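Griltivstead table notes, thread. We re-taped the big brown table in February and a few people asked how the lines are laid out.

Tape is dark blue. On a brown top you want contrast with the surface and with whatever you put down. The old set was tan and you had to look for it.

Before tape: wipe the top, let it dry, wipe it again with a clean cloth. Any crumbs trapped under a strip will telegraph through and catch on the underside of a dish.

Start with the line down the center. Measure the midpoint at both ends, pencil a tick at each, then run one continuous strip between them. Pull it taut about a hand above the surface and lower it. Don't press as you go or it will bow.

Check the center line with a 1000 mm rule. Ours was out by the width of the pencil mark. Left it.

Cross strips next. Use a square off the center line, not the table edge. The table edge on ours isn't straight and there are creases near it as well.

Outer verticals last. Measure from the center line at both ends of the table. Xuân Tôn holds the tape, I read the rule. Doing this alone is possible but slow.

Joins: overlap them. I butted two pieces on one cross strip to save tape and the ends tore. There's a small gap there now. It doesn't affect anything but it does collect dust.

Rubbing down: edge of a plastic card, middle of the strip outward, light pressure. 8 passes is more than you need. Three will do.

Tape brands: tried Carkham and Listau. Carkham tears cleaner by hand. Listau holds better at the ends. Currently on Listau, cut with scissors.

Test piece is a plate, pale blue, raised rim, 200 mm across. Round things are harder to place by eye than square ones — no corner to put against a line. If two people set it down in the same spot from a verbal instruction, the layout is good enough.

Our instruction reads: on the center line, just below the upper cross strip, rim clear of the strip. People get this right without a ruler. "Middle of the table" got a different answer from everyone.

Somebody asked why the plate sits across a line and not inside a cell. The line gives you left and right for free. Inside a cell you'd be judging two margins at once.
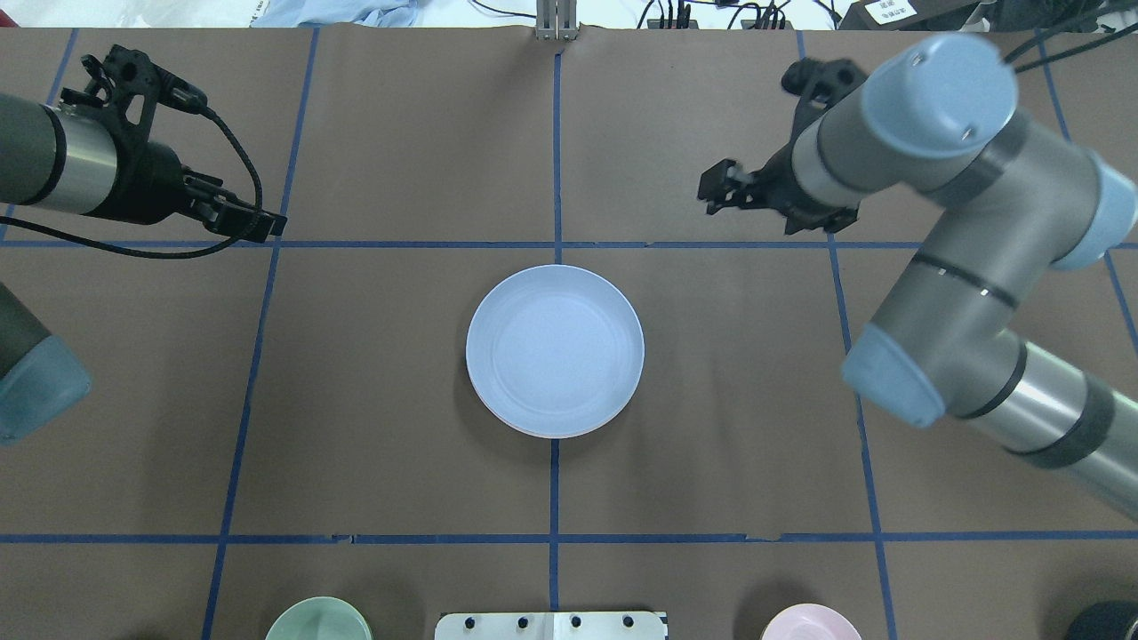 Removal, for when the time comes: peel back flat against itself, slowly, and stop if the surface lifts. Żak has a residue remover that I haven't tried on this top. Will test it on the underside first and post the result.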